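Gridton library is lending again, and yes, puzzles too

June 30, 2020

Good news for everybody who has read the back of the same cereal box since spring: the Gridton library started lending again this morning! You can't go in and wander yet, but you can order by phone or on the website and pick your things up at the side door on Draltberg Street, the one next to the bike racks.

I went over at opening time because I had a hold that came in back in February and I never got to collect it. There were a few people ahead of me, all spaced out along the wall, and the line moved a lot faster than I thought it would. You say your last name, step back, and your bag comes out on a cart. I was on my way home before my coffee got cold.

Siiri Pärn, the branch manager, told me the phone has been ringing since the plan went up on the website last week. By Monday night they had 215 orders waiting. "I thought we'd get mysteries, mysteries and more mysteries," she said. "We did get those. But I didn't expect so many people to ask for bread books."

The limit for now is 16 items per card, and that counts everything - books, movies, audiobooks and the board games and jigsaw puzzles from the Poon Room collection. Games and puzzles are limited to 3 per household so there are enough to go around. I took two puzzles and a big fat novel about whaling, which my sister says I will not finish (we'll see about that).

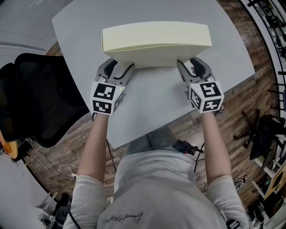
Anything you bring back goes in the outdoor drop box and then sits for a few days before it gets checked in. So if your account still shows a book you returned, don't panic and don't call, it will clear up by itself. There are no late fees on anything that was due while the building was closed. I asked twice about that one, as I had a cookbook under the passenger seat of my car the whole time.

Pickup runs Tuesday through Saturday and starts at 9 in the morning. The side door closes at noon on Saturdays and at five the other days. If you can't get there yourself, a friend or neighbor can pick up for you as long as they bring your card number. Masks, please, and stay on the chalk marks.

Online orders go through Fikeo, the same catalog page as before, only now there's a green button that says "Pickup" under each title. It took me a minute to find it on my phone - you have to scroll down past the reviews. If you'd prefer to talk to a person, the front desk number is the same as always, and they will happily pick out a stack for you if you tell them what you like. Parents, this is a great way to get a pile of picture books without having to choose every one!

Story time is still on hold, and so are the computers and the meeting rooms. Pärn said she doesn't have a date for any of that and didn't want to guess at one. The summer reading sheets are ready, though, and one goes in every bag with a kids' book in it. Finished sheets can go in the drop box along with your returns.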